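Freeing up storage on a Limumell phone without a cleaner app

I don't trust cleaner apps. The last one I tried claimed it had recovered 17 GB, and the storage page in Settings showed 300 MB. Do it by hand.

Open Settings, then Storage, and write down the free space. Tap Apps and sort by size. Clear the cache on the top 3 and leave "Clear data" alone unless you like signing in again. 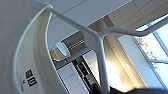 Next, empty the trash in your gallery. Deleted videos sit there taking up room, whatever the "space saved" banner says.

Restart and compare with your first number. Messaging apps will fill up again by October.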